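Can It Do My Laundry Yet? Speaker notes
Thu Sầm, August 2021
2 min read

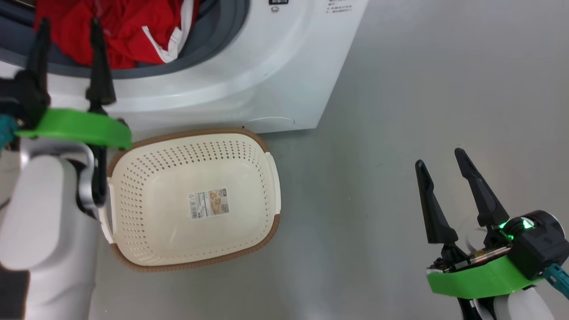 Red clothes in the drum, basket on the floor.

Leave this one up while people find seats. Ask who did a load this week (hands up!), then who enjoyed it. OK, so my honest answer is: sort of, on a good day, with me standing there. Washing is solved, we've had machines for that forever. It's the bit between drum and basket that gets me. Cloth has no fixed shape, sleeves tangle, and that rubber door gasket loves to grab a cuff.

Mention the Vaughan trial: 227 tries in July, 182 good ones. Sounds great until you do 14 loads a month!

Skip the folding part if we're running over. Questions, then coffee.

Get the Kinonow newsletter. Unsubscribe anytime.
Contact | © Kinonow | Back to top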